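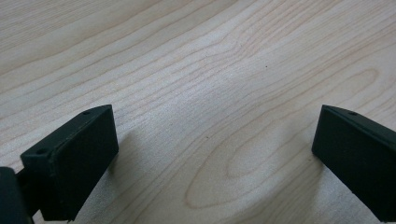

Figure 2. Open fingers of the hand-held gripper over a bare wooden tabletop.

Home | Issues | Authors | Submit | Contact

4.2 What counts as an empty start

The Stikby rules ask that every recording begin with "the gripper open and nothing held". Six words, and we managed to read them in as many ways. One site took "open" to mean any gap wider than the object to come. Another took it to mean as wide as the fingers would go, and threw out 72 recordings that everybody else would have kept.

We settled on a plainer test, drafted by Frøydis Sæther during a long December. Both fingers must be at least partly in view, the surface between them must be visible, and nothing may be gripped. Figure 2 meets all three conditions. The fingers may be cropped by the edges of the image, as the right one is there, provided a reader can still tell where the gap lies.

Shadows caused more argument than they deserved. An early version of the test forbade them near the fingers, which would have restricted the work to overcast days and very patient people. The present wording allows soft shadows where the grain of the table can still be made out. Small specks on the surface are also allowed. Trinity Quintanilla had proposed wiping the table before each recording – a fine rule, followed at Karamanlidis for one morning.

Of the 233 recordings checked again under the new wording, 6 were sent back to their sites. All 6 had been passed the first time by two reviewers, who have since been given the rule in writing. We advise other groups to do this before the reviewing starts.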